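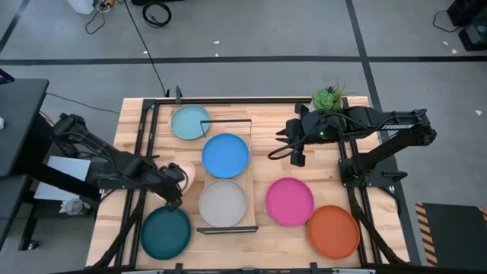
Plates in different colours on a butcher-block table.

Mismatched plates: charming or a mess?

clivia_jen
Right, settle this for me please. We moved to Felcombe in November and the removal people managed to smash most of our white dinner set (a wedding present, I wasn't that fussed). Instead of buying another set I've been picking up odd ones from the charity shop, all different colours, and I LOVE it. Pink, teal, whatever turns up. My husband says it makes dinner look like a jumble sale. Does anyone else do this, or am I on my own?

potsandpans
I've done it for years! My only rule is that they all have to be round and near enough the same size or the cupboard drives you mad. Teal is lovely with anything tomatoey.

Dinesh Sarkar
Sorry, I'm with your husband. I like opening the cupboard and seeing a proper stack. Also food looks best on white, that's why cafes use it. I had a dark blue plate once and a mushroom risotto on it looked like something you'd scrape off a boot.

clivia_jen
Dinesh, mushroom risotto looks like that on everything!

Dinesh Sarkar
Fair. Still wouldn't swap.

mrs_tumble
Can I be boring and ask about stacking? I tried odd plates and two of them had a slightly deeper rim, so the pile wobbled every time someone shut the door. Lost a nice green one that way. Take one of your own with you to the shop and try it on top, you feel daft but it works.

potsandpans
Yes to this. And check the bottoms, some of the older ones have a rough foot that scratches whatever's underneath. I put a bit of kitchen roll between mine.

old_hob
Doesn't anybody's family fight over them? We had 6 colours when the kids were small and there was a row every teatime over who got the yellow. Went back to plain white and got some peace.

clivia_jen
Ha, ours have one each and woe betide you if you lay the table wrong. I quite like it, though I can see it wearing thin!

Dinesh Sarkar
I rest my case.

mrs_tumble
Jen, what about bowls? Are you mixing those as well or keeping them plain?

clivia_jen
Bowls survived the move so they're still white. He's allowed to keep those. If anyone spots a mustard plate, dinner size, no chips, please shout, I've been after one for ages.

potsandpans
I've got a spare mustard one! Bit of a scratch near the middle but no chips. Will message you.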